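I finally unpacked the home lab boxes

We moved in October and the boxes marked LAB went straight into the back room, where they stayed until February 2024. I had told myself I would do them first. Then there was the boiler, and the kitchen shelves, and a long stretch when I just didn't feel like it. My soap and cosmetics things are the only hobby gear I own that takes up real space, and I kept walking past them on my way to the washing machine.

For anyone new to this blog, I make creams and lotions at home, mostly for my own hands and for a few friends who have the same dry skin I do. I took a weekend course with Ruth Castaño years ago and never really stopped. She taught us to weigh everything and write everything down, and I still use the notebook I bought for her class, though it has oil on most of the pages by now.

There were nine boxes. I opened them in the order they were stacked, which was a mistake, as the scale was in the bottom one and I wanted it the whole time. The first two were jars and lids. I had packed the lids separately from the jars to save room and didn't label the sizes, so I spent most of a morning on the floor trying lids on things. Four jars have no lid at all. I'm keeping them for pens and spatulas.

The third box was raw ingredients, and I threw away more than I kept. The shea butter smelled fine. The rosehip oil did not. I had a bag of emulsifying wax from Olix that was still sealed, and another one that was open and closed with a clothespin. The sealed one stayed. I also found three bottles of lavender oil, all started, because I apparently buy lavender oil whenever I can't find the lavender oil.

After that it was glassware. Percy Huamán wrapped most of it for me before the move and he used a whole roll of paper, so it took forever to get into, but only one beaker was chipped. He asked for the paper back. I told him it was in the recycling, and he was a little put out about it.

The room itself needed some work before I could put anything away. It's narrow, with one window and a radiator under it, and the last people used it for storage. I washed the walls twice. Then I put up two shelves from Gestden, the plain kind with brackets, and one of them is very slightly off level. I noticed it after all the screws were in. A marble would roll, but jars don't, so it's staying that way.

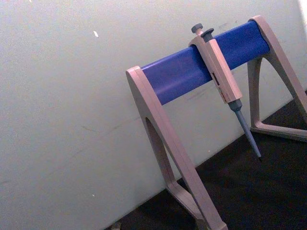
I went back and forth on whether to keep the measuring gear out or put it in a drawer. In the old apartment it all lived in a drawer, and what happened was that I used a teaspoon for everything and told myself it was close enough. Preservative is the one ingredient where close enough isn't good, because I use so little of it in a small batch. So the pipette is staying out this time, on its own stand with the blue bar across the top. It hooks over by the finger rest and I can grab it with one hand while the other is holding a beaker. The bar has room for more than one, but one is all I need. Veronica Văduva, who gave me the stand when she cleared out her own workroom, says I will want a second one by summer. We'll see.

The scale went next to the window at first and I had to move it. The radiator sends up enough warm air to make the last digit wander, which I figured out after weighing the same empty jar over and over. It's on the other side of the room now and behaves itself.

Total cost of setting up the room, for people who ask me this kind of thing: the shelves and brackets were the biggest part, then a washable mat, a new lamp and a box of gloves. I added up the receipts and it came to 697 in the notebook, and my limit was 700, so I'm pleased with that – though I did leave out the paint, which was left over from the hallway.

I've made one batch in there so far. It was a plain hand cream, nothing scented, the same recipe I've been making since the course. It came out a bit thicker than I like. I think I let the water phase cool too long while I was looking for the stick blender, which was in a box marked KITCHEN. I'm using the cream anyway. Yolanda Ayala took two jars home and reports that it's good on elbows.

Still to do: labels for the ingredient jars, a hook for my apron, and something for the window, which faces the neighbor's and has no curtain. I also want to copy the older recipes into a new notebook before the oil gets to the rest of the pages. The first dozen or so are in pencil and getting hard to read – I've already had to guess at one amount of glycerin.

Next batch will be the foot balm, if the beeswax turns up. I know I packed it. There's one small box left in the closet that I haven't opened, and it's either that or Christmas lights.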